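Ticket: Pointer jumps and freezes on the shared desk by the glass partition
Product: Nurkum wireless mouse
Opened by: Razia Warraich, Senirholm office
Handled by: Hakim Saragih, Nurkum support
Status: Open, waiting for customer

Razia Warraich wrote:

Good morning. I am writing about the small wireless mouse on our shared desk. It is blue on top and black on the sides. Since the beginning of June the pointer does not follow the hand correctly. It goes well for a while, then it stops, and then it jumps to the other side of the screen. The click works always, also in the moment when the pointer is frozen. The wheel works too.

What I did already:
- Changed the battery. I took a new one from a closed pack.
- Moved the receiver from the back of the laptop dock to the front.
- Restarted the laptop two times.

The result is the same. The desk is shared by three people and we all bring our own laptop, so I don't think it is the computer. My colleague Tanner Li has the same problem with his.

Hakim Saragih wrote:

Hello Razia, thank you for the clear report. When the click works and only the movement fails, the radio connection is usually fine and we look at the sensor and at the surface. Please try these:

1. Turn the mouse over and look in the sensor opening. One hair is enough to cause jumps. Clean with a dry cotton swab, no liquid.
2. Use the mouse for 14 minutes on the mouse pad, then 14 minutes directly on the table. Write down how many times it jumps.
3. Keep the receiver within 40 cm of the mouse during the test.

Please also tell me what kind of pad you have, and what stands on the desk.

Razia Warraich wrote:

I did all the steps after lunch. In the sensor opening there was a little gray dust, and I removed it.

On the pad: 14 jumps, and 2 full stops of some seconds.
On the table: 3 jumps, no stops.

I repeated the test on the pad with Tanner's laptop and it was again bad, but I did not count that time.

The pad is a square one with big flowers in pink, lilac and green. It was a gift from our supplier Vermeulen and everybody likes it, so I would be sorry if it is the guilty one. On the desk we keep also some bottles, a cardboard box and a plant. There is a tube of badminton shuttlecocks too, we play after work. I can move these things if it is necessary. I attach the desk and the mouse.
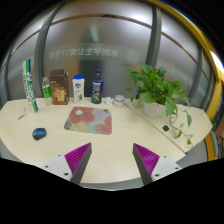
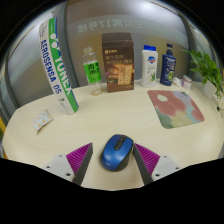 Hakim Saragih wrote:

Thank you, this helps a lot. The bottles and the plant can stay where they are. I don't expect them to disturb the signal.

Your numbers say that the pad is the bigger part of the problem. A printed pattern with large soft areas of color can be difficult for this type of sensor. It sees too little detail in one place and then too much change in the next one. But three jumps on the bare table is still more than I would like, so I don't want to close the ticket yet. Could you make one more test with a plain sheet of white printer paper under the mouse? Same 14 minutes, same laptop.

Razia Warraich wrote:

On paper: no jumps. I was surprised, because the paper slides away all the time and it is not comfortable. I had to fix it with tape.

Sheldon Beaudoin from our IT lent me a different mouse, a Stollitz with cable, and I tried it on the flower pad. It had no problem there at all. So the pad is not bad for every mouse, only for this one?

Hakim Saragih wrote:

Yes, this is possible. Sensors are different, and a pad that works for one model can confuse another. Please check one last thing: on the bottom of the mouse, near the power switch, there is a small label with a revision letter. My colleague Réjean Perron keeps the list of which revisions can be exchanged. If you send me the letter, I will ask him.

Until then please use the mouse on the table or on a plain pad in one dark color.

Razia Warraich wrote:

The label is very worn. I can read an R, and after it maybe a B or an 8. Tanner says B. I will try again tomorrow morning when there is more light at the desk, and then I write you. For now the mouse stays on the table and the flower pad is under my tea cup.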